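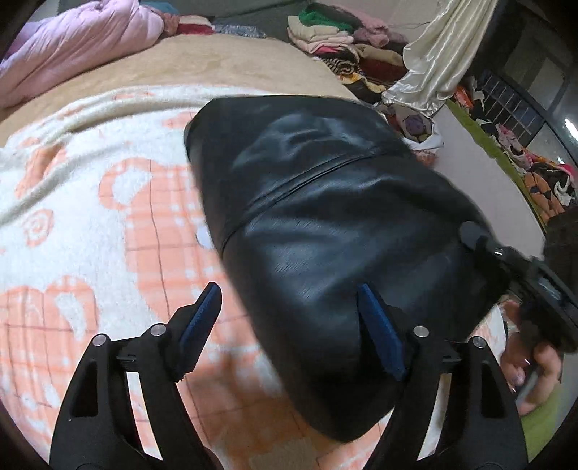

Nettoyer et nourrir un sac en cuir noir, tranquillement, à la maison

Par Samira Hijazi, le 24/6/20

Le sac en cuir noir, c'est celui qu'on prend tous les matins sans y penser, et qu'on oublie donc complètement d'entretenir. Le mien m'a suivie pendant des années, sous la pluie, sous les sièges du train, au fond du coffre avec les courses, et il ne m'en a jamais voulu. J'ai fini par prendre l'habitude de lui consacrer une petite heure à chaque changement de saison (la prochaine fois, ce sera avec un peu d'avance, avant les départs de juillet), et je vous raconte comment je m'y prends.

Ce qu'il vous faut
Deux chiffons doux en coton, un vieux tee-shirt convient très bien
Une brosse souple
Du savon glycériné
Un lait nourrissant incolore, j'utilise un flacon de 200 ml qui me dure une éternité
Du papier de soie ou des tee-shirts usés pour le rembourrage

1. Vider le sac
Installez-vous où vous êtes bien. Moi, je commence souvent sur le lit, sur un gros plaid moelleux : le cuir ne frotte contre rien de dur et on peut tourner le sac dans tous les sens. Videz tout, les poches intérieures aussi, puis retournez la doublure autant qu'elle le permet et secouez-la au-dessus de l'évier, parce que les miettes sur un plaid en polaire, croyez-moi, on les retrouve pendant des semaines !

2. Dépoussiérer
Passez la brosse sèche sur toute la surface, sans appuyer. Insistez le long des coutures et sous les bords roulés, où la poussière se tasse et finit par former une petite ligne grise.

3. Nettoyer
Pour cette étape, quittez le lit et passez à table, avec une serviette dessous. Humidifiez un chiffon, essorez-le très fort, frottez-le sur le savon et travaillez par petits cercles. Commencez toujours par le dessous du sac, pour vérifier que la couleur ne bouge pas. Si le chiffon noircit beaucoup, arrêtez-vous là et laissez sécher avant de décider de la suite. Essuyez ensuite avec un chiffon à peine humide.

4. Laisser sécher
Une nuit entière, loin du radiateur et du soleil. J'ai voulu gagner du temps une fois avec le sèche-cheveux et le cuir est devenu raide comme du carton - je ne recommencerai pas.

5. Nourrir
Une noisette de lait sur le second chiffon, pas directement sur le sac. Étalez finement, attendez un quart d'heure, puis lustrez. Sur un cuir brillant, ayez la main légère : trop de produit laisse un voile terne. Les petits plis s'assouplissent un peu, mais ils ne disparaissent pas tous, et je trouve que c'est très bien ainsi.

6. Ranger
Rembourrez le sac souplement, sans forcer sur les coutures, et glissez-le dans une housse en coton. Évitez le plastique. Posez-le debout sur une étagère, les anses relâchées, et laissez un peu d'air entre lui et ses voisins.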